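Ticket: Black jacket still creased and crackly after wash
Opened by: Anouk Visser
Assigned to: Muireann Hennessy, Comirari laundry help
Status: Closed

First note from me, 13th March

Hi! I hope I've picked the right category, because there wasn't one for "jacket looks like a used chip bag." I have a shiny black Under Armour jacket, the thin windbreaker kind, and after its last wash it came out covered in creases. I mean covered. It sat in the bottom of the basket for 6 days before I hung it up (my fault, I was in Dridport for work), and hanging did nothing at all. I gave it two nights on a hook in the bathroom with the shower running hot and it looks the same.

I don't want to iron it. The big white lettering and the logo are printed on, and I already wrecked a running top that way in January. What else can I try?

The care tag is so faded I can only read the part about cool wash. No idea about the dryer.

Reply from Muireann

Thanks, Anouk. Please leave the iron in the closet for now. Two questions: what detergent did you use, and did you add softener?

My answer

Detergent is the Prodero liquid, one full cap. And yes to softener, a good glug of it, which I'm guessing was wrong from the way you asked! Spin was on the highest setting because I never change it.

The sheen makes it hard to tell what's a real crease and what's just light bouncing off the fabric, but the wrinkles run right through the white logo, and those are the ones I care about.
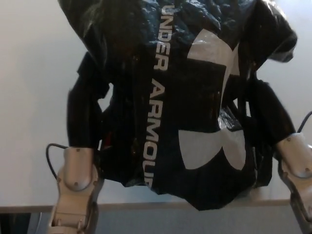
What we tried

1. Rinse only, no detergent. Muireann thought there was softener left in the fabric, so I ran a cool rinse with the jacket inside out, zipped into a mesh bag, lowest spin. There were suds in the window for the first few minutes, so she was right about that. It felt less waxy afterward. Creases the same.

2. Hanging it wet. I skipped the spin completely on the next rinse and put it on a wide plastic hanger over the tub, sleeves pulled straight, and smoothed it down with my hands. It dripped forever. Next morning the back was much better and the sleeves were fine, but the front still had hard lines through the lettering.

3. Dryer, low heat. I was nervous about this one – Muireann told me to stop if it felt more than warm. Inside out, with 2 damp hand towels, 13 minutes. I stood there the whole time like a crazy person and opened the door every few minutes to feel it. Then straight onto the hanger while it was still a bit warm.

4. Cool steam from a distance. My neighbor Iolo Morgan lent me his Carbone steamer, and I only used it on the inside, behind the print, with a dish towel in between. Slow passes, then left it alone for 20 minutes.

Result

Number 3 did most of it and number 4 got the last two lines by the logo. It isn't flat as a board, but I'd wear it outside again, and the print hasn't lifted or gone sticky anywhere.

Muireann's closing note: no softener on this kind of fabric, half a cap of detergent, low spin, and hang it up as soon as the machine stops. I've taped that inside the cupboard door. You can close this one, and thank you!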